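Ticket: Pick cell 2, packing line, Drumton site
Opened by: Maite Alcaraz, shift lead
Assigned to: Rajitha Gunawardena, Tridis support
Status: Open, waiting on customer

Maite Alcaraz, 6:40 a.m.
Cell 2 stops with "grip lost" on wrapped items. Cans and boxed items run fine. Two of my packers are standing by to clear it by hand, and that was supposed to end when the cell went in. Soledad Montoya has been restarting it from the panel each time.

Rajitha Gunawardena, 8:15 a.m.
Please send the grip force setting and the close delay from the Cantero panel, page 2. Did anyone change the item list?

Maite Alcaraz, 8:50 a.m.
Force is 900, delay is default. Aurelio Cordero added the wrapped items in August. He copied the settings from the boxed items.

Rajitha Gunawardena, 9:30 a.m.
That would do it. Wrapped items need their own profile. I have made one called WRAP-SOFT with a lower force and a longer close delay. Load it, run the practice items only, and send me a wrist camera still with the jaws closed.

Maite Alcaraz, 11:05 a.m.
Loaded. Still attached.

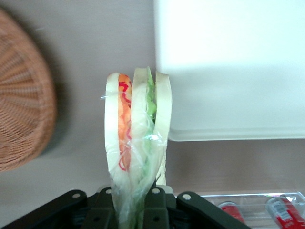 Grip lost is raised when the jaw position drifts after closing, so the first thing I check is what the jaws are closed on. On your still, the inner plates have the sandwich by its base, where the wrap gathers into a twist. The slices are squeezed together at the bottom and splay a little at the top. I would like the pick point higher, on the body of the item. Change pick height in WRAP-SOFT and leave the force alone for now.
Rajitha Gunawardena, 11:40 a.m.

Maite Alcaraz, 1:20 p.m.
Who is allowed to change pick height? Soledad has operator login only. She is the one at the cell all day and she has to call Aurelio for every edit.

Rajitha Gunawardena, 1:35 p.m.
Setter login is needed. Your site admin is listed as Saturnino Herrero. He can add her under Users.

Maite Alcaraz, 2:10 p.m.
Asked him. She will make the change on the next shift and log the stops. Keep this open until then.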